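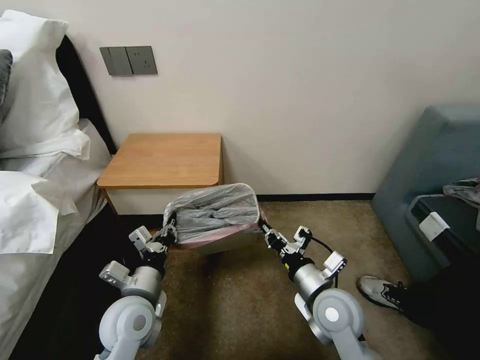 두 팔 로봇을 집에서 직접 만들 때 가장 먼저 정해야 할 것은 무엇인가?

팔이 닿아야 하는 가장 낮은 지점과 가장 높은 지점이다. 모터의 힘, 링크의 길이, 받침대의 무게는 모두 이 두 높이가 정해진 뒤에 계산한다.

제4장 두 팔을 한 몸에 올리기

4.1 이 장에서 다루는 내용

제3장까지는 팔 하나를 작업대에 고정해 놓고 움직였다. 고정된 팔은 다루기 쉽다. 바닥판이 흔들리지 않고, 좌표의 원점이 변하지 않으며, 케이블이 당겨질 일도 거의 없다. 이 장에서는 같은 팔을 하나 더 조립하고, 두 팔을 하나의 몸통에 올린 다음, 작업대가 아닌 방 안에서 물건을 잡도록 한다.

과제로 삼을 물건은 비닐봉지를 씌운 작은 휴지통이다. 무게가 가볍고 값이 싸며 어느 집에나 있다. 그러나 잡기는 쉽지 않다. 벽이 얇아 한쪽만 잡으면 기울고, 봉지의 접힌 가장자리가 집게 안쪽에서 미끄러진다. 양쪽 테두리를 두 집게로 나누어 잡으면 기울기를 제어할 수 있는데, 이때 두 팔 사이의 거리와 높이를 계속 맞추어야 한다. 이 장의 계산과 배선은 대부분 이 한 가지 동작을 위한 것이다.

장을 마치면 독자는 다음을 할 수 있어야 한다.

몸통 기준 좌표계를 정하고 두 팔의 원점을 그 좌표계로 옮긴다.
작업 높이에 맞추어 어깨 간격과 어깨 높이를 고른다.
손목까지 가는 케이블의 여유 길이를 구한다.
두 집게의 닫힘 속도를 맞추고 한쪽이 먼저 닿았을 때의 처리를 정한다.

4.2 만들 장소와 시험할 장소

조립은 공용 공방에서 하고 시험은 집에서 하는 경우가 많다. 이 책의 예제도 그렇게 만들었다. 몸통 절단과 구멍 가공은 빈스테드 공방에서 했고, 조립이 끝난 뒤에는 침실로 옮겨 시험했다. 공방 바닥은 콘크리트였고 침실 바닥은 카펫이었다. 이 차이 때문에 받침대를 한 번 다시 만들었다. 콘크리트에서는 단단히 서 있던 받침대가 카펫 위에서는 팔을 앞으로 뻗을 때마다 앞쪽으로 조금씩 가라앉았고, 그만큼 집게의 높이가 낮아졌다.

시험할 방이 정해져 있다면 조립을 시작하기 전에 그 방을 먼저 잰다. 침대 옆 협탁의 모서리, 의자 다리, 콘센트의 위치를 평면도에 옮겨 적는다. 바닥에 놓인 물건은 대개 가구 바로 옆에 있으므로, 물건의 위치보다 그 옆 가구의 모서리가 팔의 경로를 더 많이 제한한다. 협탁 앞의 휴지통이라면 바깥쪽 팔은 자유롭게 접근하지만, 협탁 쪽 팔은 팔꿈치를 들고 들어가야 할 수 있다.

4.3 부품

팔은 제2장에서 조립한 울타리 키트를 그대로 쓴다. 두 번째 팔도 같은 판의 키트로 조립할 것을 권한다. 판이 다르면 손목 브래킷의 나사 구멍 위치가 달라 집게의 중심이 어긋난다. 구동 보드는 고르바니 보드 두 장을 쓰고, 두 보드의 접지를 한 점에서 묶는다. 소프트웨어는 제3장에서 설치한 지스몬트를 계속 사용한다.

몸통 기둥에는 단면 한 변이 40mm인 알루미늄 프로파일을 쓴다. 더 가는 것도 팔의 무게는 견디지만, 두 팔이 같은 방향으로 동시에 움직일 때 비틀린다. 어깨판은 두께 5mm의 알루미늄판에서 자른다. 어깨판에 뚫을 구멍의 배치는 부록의 도면을 따른다.

두 어깨 축 사이의 거리는 300mm로 한다. 이보다 좁히면 접은 팔꿈치가 서로 부딪치고, 이보다 넓히면 작은 물건을 양쪽에서 잡을 때 손목이 지나치게 안쪽으로 꺾인다. 큰 상자를 주로 옮길 독자는 간격을 넓혀도 된다. 그 경우 4.6절의 좌표 변환에서 어깨 간격 값을 바꾸어 넣는다.

4.4 케이블

첫 시제품에서 가장 자주 고장 난 부분은 손목 케이블이었다. 케이블을 팔에 바짝 묶으면 보기에는 깔끔하지만 손목이 끝까지 돌아갈 때 커넥터가 빠진다. 손목 바깥쪽에 고리를 하나 남기고, 고리의 양 끝만 고정한다. 고리의 여유 길이는 손목을 양쪽 끝까지 돌려 보면서 정한다. 예제의 팔에서는 고정점 사이의 케이블 길이가 141mm일 때 당겨지지도 않고 집게에 걸리지도 않았다.

고리는 반드시 두 팔의 바깥쪽에 둔다. 안쪽에 두면 물건을 맞잡을 때 두 고리가 서로 얽힌다.

4.5 안전

팔이 한 개일 때는 손을 넣어도 되는 곳과 안 되는 곳의 구분이 단순했다. 두 팔 사이의 공간은 다르다. 전원이 들어와 있는 동안에는 두 집게 사이에 손을 넣지 않는다. 비상 정지 스위치는 조작하는 사람이 서 있는 쪽에 두고, 그 줄이 로봇의 앞을 가로지르지 않게 한다. 옆에서 지켜보는 사람은 팔을 다 뻗은 거리 밖에 선다.

이 절의 점검표는 공방 회원 샤하브 로스타미가 작성한 초안을 고친 것이다. 초안에는 없던 항목으로, 전원을 껐을 때 팔이 아래로 처지는지 확인하는 단계를 넣었다. 브레이크가 없는 관절은 전원이 끊기면 그대로 떨어진다. 전원을 끄기 전에 물건을 내려놓고 두 팔을 받침 위에 얹는다.

준비 문제

1. 시험할 방에서 바닥에 놓인 물건 하나를 고르고, 그 물건의 테두리 높이와 가장 가까운 가구 모서리까지의 거리를 재어라.

2. 어깨 높이를 그대로 두고 받침대를 카펫 위로 옮겼다. 팔을 접었을 때와 뻗었을 때 집게의 높이를 각각 재고, 그 차이를 기록하라. 이 값은 4.7절에서 다시 쓴다.

3. 두 집게가 같은 명령을 받았는데 왼쪽이 먼저 물건에 닿았다. 왼쪽을 멈추고 기다리는 방법과 오른쪽의 속도를 높이는 방법을 비교하고, 벽이 얇은 통에는 어느 쪽이 맞는지 설명하라.

4.6 몸통 좌표계

몸통 좌표계의 원점은 두 어깨 축을 잇는 선분의 중점에 둔다. 앞쪽을 x축, 왼쪽을 y축, 위쪽을 z축의 양의 방향으로 한다. 제3장에서 쓴 팔 좌표계도 축의 방향은 같으므로, 어깨판이 정확히 수평이라면 회전 변환은 필요 없고 평행 이동만 하면 된다. 왼팔의 좌표에는 y값에 어깨 간격의 절반을 더하고, 오른팔의 좌표에서는 같은 값을 뺀다. 어깨판이 수평인지는 기둥을 받침대에 조인 다음에 수준기로 확인한다.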